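Saliba zu Dudton – fix oder Gerücht?

kurvenkalle
30.09.2021
Hat jemand was gehört wegen Zaid Saliba? Angeblich Leihe nach Dudton bis November, mit Kaufoption. Fänd ich Quatsch, wir haben hinten links eh keinen.

Sorkeo_Elf
Stand heut früh schon im Vudside-Forum. 452 Minuten diese Saison, null Tore. Sorry, aber wer soll den kaufen?

kurvenkalle
Der ist Verteidiger, was willst du mit Toren??

nordtribüne30
452 stimmt nicht, die Pokalspiele fehlen. Mit Pokal sinds 768. Und gegen Dauda war er klar unser Bester, da könnt ihr sagen was ihr wollt.

Sorkeo_Elf
Bester bei nem 0:3, na super. Zweimal den Ball vertendelt, beide Male drin.

Wike_Z
Leute, das erste Tor ging auf den Torwart. Schauts euch nochmal an. Bin für behalten, mindestens bis zur Winterpause.
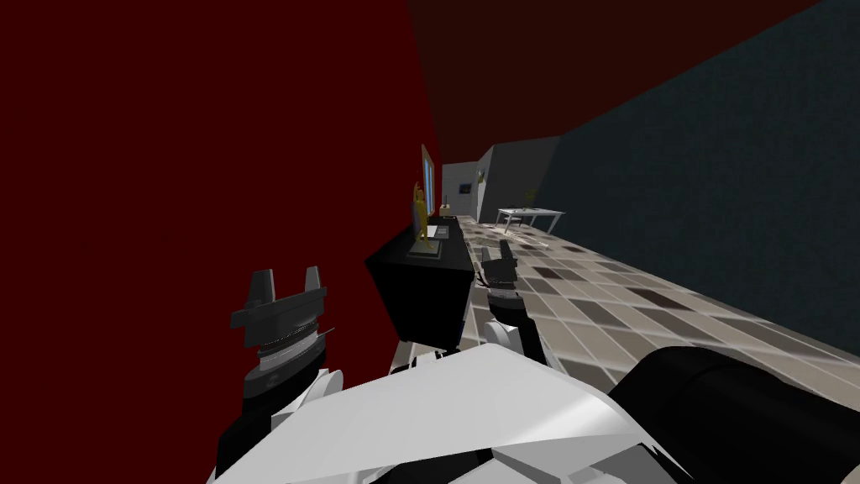

Und Kaufoption glaub ich sowiso nicht, Dudton hat doch kein Geld. Die kriegen grad mal etwa 400 Leute ins Stadion.

kurvenkalle
Danke Zainab, endlich eine mit Ahnung.

Sorkeo_Elf
Jaja. Wenn er am Ende doch geht, fahr ich ihn persönlich hin.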